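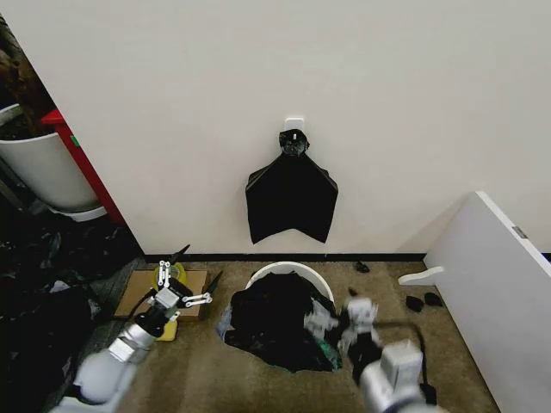 Salvador Fonseca told me, when I mentioned I was writing up our visit to Bollbridge, that he has never once gotten a trash bag to stay put around the rim of a bucket, and did they have any tips for that? They did, Salvador, and I'm getting to it!

The open day ran through a gray afternoon in December, and I went mostly for the cake (the Brandão bakery had brought 500 little custard tarts, and I did my part). But I have a soft spot for housekeeping, so I ended up spending most of my time with the bags and bins. A spare black bag hung by its knot from a small white hook on the wall, right over the bin. I have kept mine in a drawer for years, in a tangle, and I came home wanting a hook of my very own.

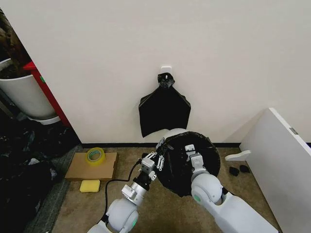 The rim is the part Salvador was asking about. You open the bag up well before it goes anywhere near the bin, push the middle down to the bottom, and then fold a generous cuff over the outside, working on both sides together so one doesn't slide in while you fuss with the other. A lady from Doston, standing next to me, said she ties a little knot in the slack as well. I've tried it both ways since, and I like the plain cuff, though I admit my kitchen bin is narrow and forgiving.

There was a roll of packing tape on a flat piece of cardboard on the carpet, and a yellow sponge just by it, and I was glad to see such ordinary things. My own cleaning corner looks much the same, with more dust.
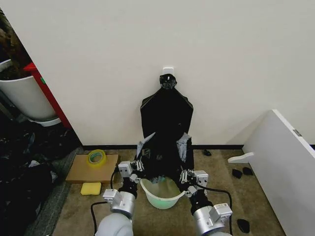 We got to talking about what size bag to buy, too. The Zollurow people sell theirs in boxes of 1000, and I can't think where I would put such a thing, but my sister and I have agreed to split one. Tea was at 4, or a bit after, and by then there were 2 tarts left on the tray. I took one for the bus.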